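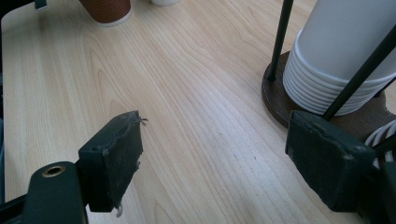

Gripper fingers at a wooden tabletop.

Call for Participants: Television Drama Writers' Room Residency, Godavport

Skurham, the script development body based in Godavport, invites applications from writers for a paid residency on the serial drama Nina. The residency will bring early-career writers into a working writers' room for the full story-planning period of the second season.

About the series

Nina follows a night-shift ferry dispatcher who begins keeping a private record of passengers who board but never arrive. The first season was developed at Skurham under head writer Qiuyue Yao, who will lead the room again. The second season moves the story inland and introduces a new family at its center. Applicants do not need to have seen the first season, but those who are selected will receive all scripts before the room opens.

The residency

There are 2 places available. Residents will attend every session of the room, contribute to story outlines, and prepare a full draft of one scene sequence under the guidance of script editor Araceli Arriaga. They will also sit in on network notes calls where the production schedule permits. Residents are expected to take part in discussion as full members of the room — this is a writing position and carries no office or note-taking duties.
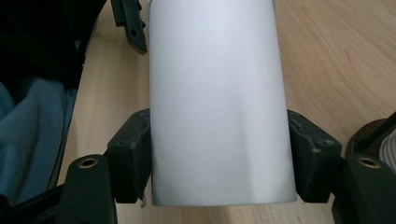
Sessions are held in person at the Flitadside building in Godavport. Remote attendance is not available for this residency. The building has step-free access from the street, and residents who need adjustments to the working day should say so in their application. Such requests are handled separately and are not seen by the selection panel.

Payment

Each resident will receive a weekly stipend of $1,159, paid in arrears. A travel allowance of up to $149 per week is available to residents who live outside Godavport, on production of receipts. Any script material that is used in the finished series will be covered by a separate written agreement, and residents will be credited in accordance with its terms.

Who may apply

Applicants must be 18 or older and legally entitled to work in the United States. They must not have received a sole writing credit on a broadcast or streamed drama. Credits on short films, stage plays, audio drama and web series do not affect eligibility. Writing teams may apply, but will share a single place and a single stipend.

How to apply

Please submit the following as one PDF file:

A statement of no more than 600 words on a television character whose choices you disagreed with, and why you kept watching.
An original script sample for stage or screen, in English.
A current résumé with the name of one referee.

Story ideas for Nina should not be included and will not be read. Applications are made through the residencies page of the Skurham website and must be received by 25 September 2020. Late or incomplete applications will not be considered. Shortlisted writers will be invited to a conversation with Qiuyue Yao and Araceli Arriaga, and all applicants will be told the outcome in writing. 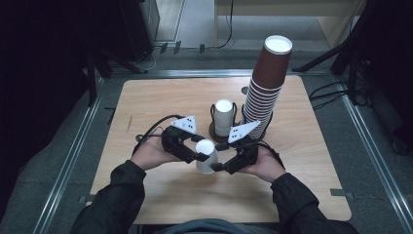
A white paper cup held upright over a wooden board.

Skurham is an equal opportunity employer and welcomes applications from writers of all backgrounds.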